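Renewing my shotgun certificate, the slow way

4 min read

My certificate runs out in November, so I've spent most of this month thinking about paperwork, which is not what I pictured when I took up clays. If you shoot in England or Wales you'll know the drill: form, photo, referee, doctor, fee, and then the long quiet bit where you refresh your inbox like a teenager.

I started early this time. Last time I left it far too late and had to lodge my gun with the dealer in Nedley, who was very nice about it and charged me storage all the same. I missed the whole start of the winter league!
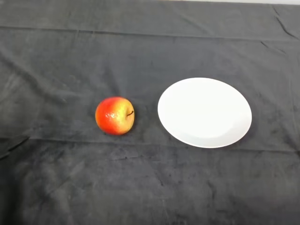 The doctor's bit

My surgery was the slow part. The receptionist hadn't seen the form before, the practice manager had, and the two of them were never in on the same day. I rang 5 times. In the end I walked over on Wednesday with a printed copy and it was signed before I got home (cost me a bit more than last time, mind).

The cabinet

I also moved house in spring, so the cabinet had to go up again. It's a Halonen, six-gun size, and it weighs roughly 100 kilos, or that's how it felt on the stairs. Eifion Jarman from the club came round with his big drill and we got it bolted to the brick in the cupboard under the stairs, after two goes, the first being into what I'd sworn was a solid wall. 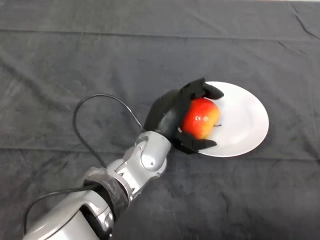
The enquiry officer still has to come and look at it. Mine last time was a cheerful chap who checked the bolts, read the serial number off the gun, asked where I kept the keys and then talked about pheasants for half an hour. I'm hoping for him again but I gather he's retired.

So now I wait. Meanwhile I'm still shooting Sundays at Inon, badly, mostly on the crossers. If anyone's got a tip for the high left-to-right one on stand six, please, I'm begging.

Shares: 6

2 comments

claybird_jo
Mine took ages as well. Get your referee to check their junk folder, that's where my lot's email went.

Martin T
More lead on stand six. Then double it.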